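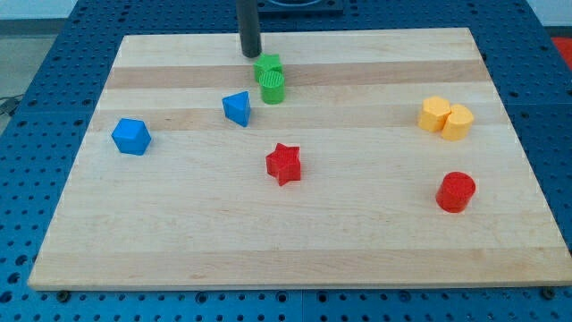
My aunt kept her blocks in a cookie tin that had once come all the way from Grostia, and whenever I came to stay with her in Toledo the tin was on the kitchen table before I had my coat off. She would pour coffee for herself and milk for me, and then she would say, "Well, go on, tip them out," as if I might have forgotten how.

I was never a careful tipper. The blocks went everywhere, over the maple board and under the bread box and once into the butter, and she let them lie where they landed. That was the first rule of the game, which she called Plirus and which I have never found in any book or store. You were to leave the pieces just as they fell and look at them for as long as it took to drink half a cup of something. Only then could you put out a hand.

"What have they been talking about?" she'd ask.

And I would have to tell her. The star was the easy one, being vain, and the round one beside it was usually its cousin or its landlady (I had a great interest in landladies that summer, having read a story with one in it). The blue triangle was always about to leave on a trip. The blue cube never went anywhere and didn't mind, and it was the cube that I liked best, though I took care to praise the others so they wouldn't feel it.

She had rules about the board, too. The darker bands in the wood were rivers, and you couldn't carry a piece across one without paying the ferryman, who was my aunt, and whose fee was a raisin. I must have paid her 100 raisins in July alone. She ate every one of them with great seriousness, and if I tried to sneak the triangle over while she was seeing to the stove she would hold out her palm behind her without turning around.

When I was grown and had a kitchen of my own, the tin came to me in the mail, wrapped in two dish towels and tied with the good string. There was a note inside that said the star had been asking for me. I put it up on the shelf over the refrigerator and there it stayed, I'm sorry to say, for the better part of three years, behind the big pot and a Stikard label maker I had bought in a fit of good intentions.

It was my daughter who got it down. She was home with a cold and bored right through to the other side of boredom, and she stood on the chair she isn't supposed to stand on, and I heard the lid come off and then that clatter, which I would know anywhere. I came in with a towel over my shoulder, ready to be cross about the chair.

She had tipped them out on my own board, the long one I roll dough on, and she already had her hand halfway to the star.

"Wait," I said. "Wait, wait. Leave them be a minute."

She looked at me as though I'd lost my mind. I poured her some juice and put the kettle on for myself, and I went looking through the cupboard, behind the rice and the cornmeal, for the raisins.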